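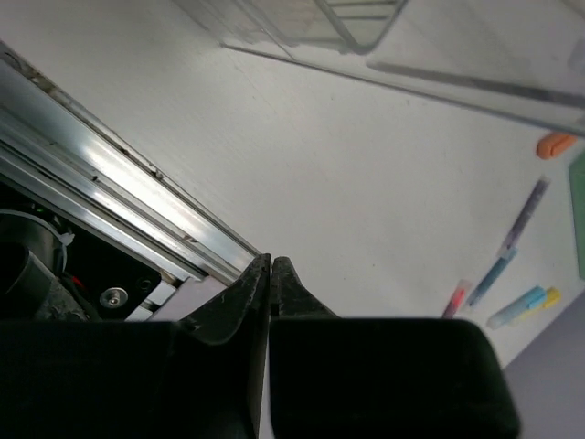
Varela Catering Services invites applications for the post of Assistant Cook at the Brelora Day Centre. The postholder will help to prepare and serve a hot midday meal for 57 members on weekdays, together with soup, bread and a light pudding for those who collect food to eat at home. The kitchen was refitted in May and applicants should be comfortable keeping plain modern surfaces in good order. Cleaning forms part of every shift and is shared equally by all kitchen staff.

The post is part-time, at 20 hours a week, Monday to Friday. The usual working day is from 10 am to 2 pm. On feast days and at the members' winter lunch, when about 70 people are served, the postholder may be asked to start an hour earlier, and time off will be given in return.

Main duties

Preparing vegetables, stocks, sauces and baked dishes under the direction of the Head Cook.
Cooking from the centre's four-week menu, and suggesting changes to it when the seasons turn.
Preparing separate dishes for members who do not eat meat, dairy products or wheat.
Checking deliveries from Civo against the order sheet and storing them correctly.
Recording fridge and oven temperatures.
Serving at the hatch and clearing the dining room.

The successful applicant will have worked in a kitchen serving at least 20 people and will hold a current food hygiene certificate at Level 2, or be willing to obtain one within the first month. Experience of cooking for older people is desirable. A sound knowledge of traditional home cooking - pies, stews, dumplings, milk puddings - is more important to us than restaurant training.

A meal is provided on each working day. Aprons and jackets are supplied and laundered by the employer. The centre is a five-minute walk from the Vostine Road bus stop, and there is a covered area for bicycles.

Application forms may be collected from the centre's front desk or requested by post. Completed forms, with the names of two referees, must be received by October 30, 2016. Applicants invited to interview will be asked to cook one savoury dish of their own choice; ingredients up to the value of £5 will be refunded on production of a receipt.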